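Sorting toys and play food into bins: what goes with what?

Posted in Home & Family > Playrooms and Storage

Deepika Alva

Hi everybody! I'm finally setting up a real sorting station for the play corner and I'm so excited about it. I have a big gray-topped table with a light wood edge, and I just got the first of my white plastic bins, the kind with rounded corners and a handle slot in the end. I love them already!

My trouble is deciding what goes in them. We have play food (peaches, grapes, a whole pretend produce stand's worth) and we have stuffed animals, and right now it all lives in one heap. Do I mix small plushies in with the food, or does each kind get its own bin? My kids are three and six and they play with everything together. Also, do I peel off the barcode label on the front of the bin or just put my own over it?

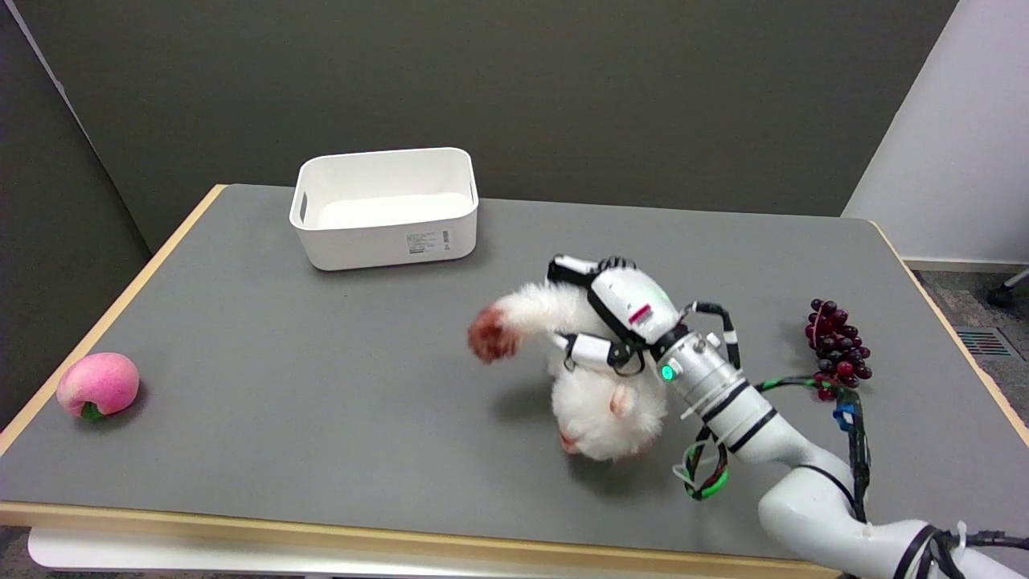
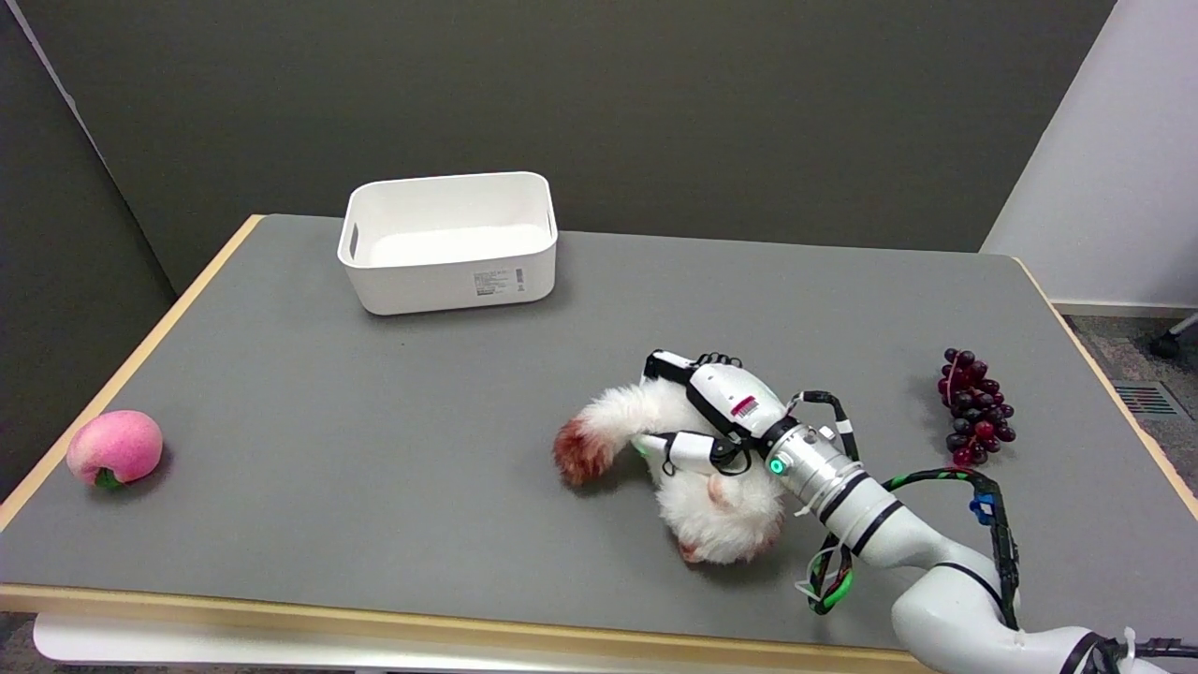 The pink peach, the fluffy white plush and the still-empty bin are in both.

Replies

Marlo from Feltow

Oh, I love this kind of project! Separate them, definitely. Plush sheds and play fruit picks up every bit of it, especially anything with little crevices like a bunch of grapes. We kept ours together for a whole winter and I was picking white fuzz out of the pretend broccoli until spring.

What works at our house:

Play food in the bin the kids can reach without help. Ours sits on the low shelf with the handle end facing out, so even the little one can drag it out.

Long-haired stuffed animals in something deeper, or a cloth hamper. They don't stack and they eat up a bin in no time. Three of them and you're full!

Anything with a stem or leaf goes in last, on top. The leaves on ours bent flat the first month and never popped back up.

As for the kids playing with everything together, let them! Sorting is for the end of the day. My daughter feeds grapes to her rabbit all afternoon and then we do a five minute race to get everything home. She thinks the race is the best part.

One more thing, wipe the bins out now while it's easy. New plastic always seems to have a bit of dust in it.

Thomas

peel the label. warm it with a hair dryer on low first and go slow from one corner. cooking oil on a paper towel gets the sticky stuff off, then dish soap. don't cover it with another label, the edges curl up and kids will pick at it all day long

Utau Gran

I'm going to disagree a little with Marlo, in a friendly way! I have four grandkids through here every week and I sort by game instead of by kind. The grocery store bin has the fruit, the paper bags and one stuffed dog, because the dog runs the store and they go looking for him if he isn't in there. The vet bin has the rest of the animals. When they want a game they pull one bin and it's all there. Cleanup is easier for the three-year-old too, she knows the dog goes with the fruit and she'll tell you so.

Fuzz is a fair point. I shake the dog out on the porch every so often and rinse the fruit in the sink with a drop of soap, then lay it on a towel overnight.

For labels I tape a drawing on the short end, over by the handle but not across it. The six-year-old can do the drawings. Mine did a peach last January that looks like a tomato, and we still use it.

Have fun with it, and please post again once the bins are full. I'd love to see which way you go!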